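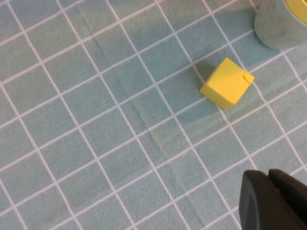

Lindalva Peixoto
Pattern keeper, Wevodby

Wevodby stitch notes: read me first

Hello, and thank you for downloading the stitch notes. They are a collection of 600 hand embroidery and darning patterns, written out as plain text files so that anybody can open them on any old computer, print them, or read them aloud to a friend who has her hands full. I have been adding to them for years, mostly on Wednesday evenings with the radio on, and I'm delighted that people other than me have started to find them useful!

What is in the folder

Each pattern has its own file, and the files are sorted into 4 folders by the sort of stitching involved: borders, fillings, darning and letters. Borders is by far the fattest folder and letters is the thinnest, though I have a pile of alphabets still waiting to be typed up and I do mean to get to them. There is also a file called threads, where I've written down which weights I used for my own samples, and one called words, which explains the names I use for stitches. Please do have a look at that second one before writing to tell me that my knotted stem stitch is somebody else's Portuguese stem stitch. It may well be – stitches collect names the way a drawer collects buttons.

How a pattern file is laid out

The top line is the name of the pattern. Under it come the cloth count I worked it on (mostly 14 count, because that's what my eyes like these days), the number of strands, and whether it needs a hoop. Then there is a blank line and the rows begin. A full stop means leave the square alone, an x means a whole cross, and a slash means a half stitch leaning whichever way the slash leans. Darning patterns use numbers instead, so a row that says 3 1 3 2 means over three threads, under one, over three, under two, and so on until you run out of cloth.

All rows are read from left to right and from the top down. If you stitch with your left hand you are welcome to read them from the other side, but do flip the slashes as well or your leaves will all face the wrong way.

Where the patterns come from

A good many were drawn up by me from scratch. The Mula borders are named after my grandmother's mule, who wore a very handsome blanket, and I worked them out from memory with a lot of unpicking. The Furtado fillings were given to me by the Furtado sisters, who ran the haberdashery near my first flat and let me copy out their notebook over several long afternoons. They were happy for the patterns to be passed on and asked only that their name stay with them, so please keep it there.

Using and sharing

You may stitch anything in the folder, for yourself or to sell, and you may copy the files for your sewing group. Please leave the top line of each file as it is, and please don't sell the text files themselves.

Known mistakes

Border 100 has one row too many and doesn't meet at the corner. Leave out the last row and it closes up nicely. Two of the Furtado fillings have their strand numbers missing – I would try two strands first and see how you like the look of it. The Skukley program, which some of you use for turning rows into charts, reads my half stitches as blanks, so check the printed chart against the file before you thread a needle.

Changes

In March I added the wave darns, corrected the spelling in the words file and moved the little strawberry from fillings to borders, where it had always wanted to be. Corrections and new patterns are very welcome, typed or handwritten, and I answer everything in the end.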